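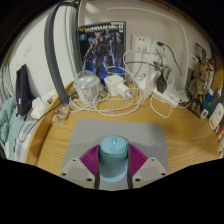
How many demonstrations should a student team record for a simple pick-and-place task?

Posted by Danach in Clubs and Student Projects

We are a sixth form robotics club in Jirimthorpe and our project for this year is a pick-and-place task taught from demonstrations. We record with a hand-held gripper and then train on the recordings. The task is to pick up a small household object from a desk and put it down inside a marked square.

So far we have 97 recordings. All of them were done at the same desk by 2 people. When we run the trained arm at that desk it does well, but when we moved to the table in the school library it closed its fingers short of the object nearly every time. We have until August to finish. Should we keep recording at the same desk until we have a lot more, or start again somewhere else? We can only manage one session a week after school, so I would like to know before we plan the rest of them.

3 replies

Kinnunen30

Keep what you have and record the rest in other places. For a short task like yours, 97 is a fair number, and more of the same desk will mostly make it better at that desk.

I helped with a college team that had the same trouble. We went back out and did 30 recordings in each new room, changing the object and its starting position every few goes. A kitchen worktop, a bedroom desk and a classroom bench gave us more than the whole first month had. Leave the normal clutter where it is. If you tidy the surface before each go, the arm only ever learns tidy surfaces.

Get more people to do the recording too. Two people who have practised together tend to come in from the same side at the same speed. Agree on the start and end of a go (ours was fingers open, a hand's width above the desk, then the same again after letting go) and leave the middle to whoever is holding it.

Before you do any of that, check the finger opening in your recordings. Closing short can be a lack of variety, but it can also be a bad zero. Play back a few from the first session and a few from the last, and look at the value with the fingers fully shut. If it has moved, fix that first or you will be adding good recordings to bad ones.

workshop_corner

Sounds like lighting. Put a lamp on it.

Suvetti

I would agree with most of the first reply, but I'd keep some recordings back. Pick one place and do not train on anything from it. Use it only for testing. We held back 19 recordings from a dining table and ran the arm at that same table each time we trained a new version. It was the only way we could tell if a change had helped, as the results at the home desk were always good.

Also write down where each recording was made, who made it and what the object was. A shared spreadsheet is enough. We didn't do this at first and spent two club sessions watching old recordings to sort them out. Throw away any go where the object slipped or someone had a second try at the grip, unless you want the arm to copy that.

On objects, go for different widths and heights before you worry about colours. Something low and rounded needs the fingers to come down further than a box does, and ours missed rounded things until we had a decent share of them.

Danach

Thanks, this is useful. Checked the zero and it had moved by the last session, so some of the later ones will have to be redone. We will do the library and two of our houses next, and keep the library ones for testing. The lamp made no difference.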